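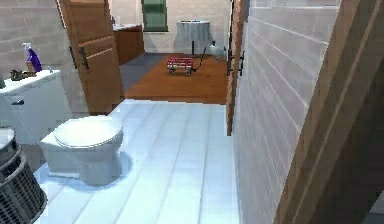 Search posts Go

1/ I work in home cleaning for Kettunen, and since February our rounds are planned together with the robots. Many people ask me if I still have a job. Yes, I have. But it is a different job now.

2/ Before, I cleaned 14 bathrooms in a week. Now I write the cleaning steps for each home, and the robot practices them in simulation at Drestix before it goes to a customer.

3/ The floor and the toilet are not the hard part. Doors are hard. A person opens a door with a hip and a bucket in each hand. The robot must learn where to hold, how far to pull, and where to stand meanwhile.

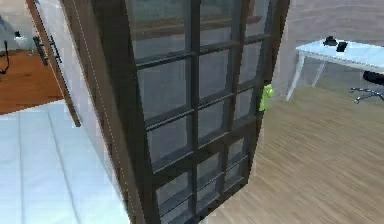

4/ Last week we checked 252 door runs. My eyes were tired, my knees were fine. For me this is a new feeling after a working day.

5/ What I miss: talking with customers in the kitchen. What I don't miss: grout.

6/ My colleagues on the Flondska route are worried about hours, and I understand them. We asked for paid training time and the answer should come on Sunday. I will write it here when I know.

Last updated: 7:40 pm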